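Food and Household in the Early Modern Town
Unit 2 Handout: Bread and Its Regulation
Instructor: Maximiliano Cáceres

Students should read this handout before the September seminar. It covers the setting of bread prices by local officials and the records that survive from the practice.

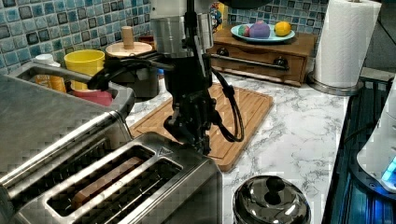
Reading time: 2 minutes

Under the English assize of bread, the price of a loaf was commonly held steady while its weight changed with the cost of grain. A poor harvest therefore meant a smaller loaf for the same penny. The severe winter of 1709 damaged crops across much of Europe, and grain prices rose sharply in many towns.

The main source for this unit is the Oddale market book, which contains more than 272 entries. Each entry gives the price of wheat and the weight required of a white loaf. Bakers who sold short weight were fined.
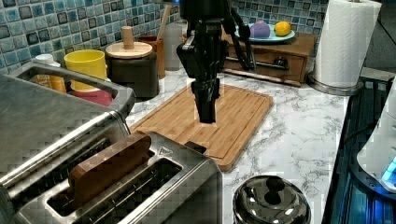
Fines were entered separately at the back of the volume, often without the name of the baker. Students should compare these pages with the Gevwood parish accounts when preparing the written assignment. Spelling in quotations should be left as found.

Required reading: Hettiarachchi, chapter 2.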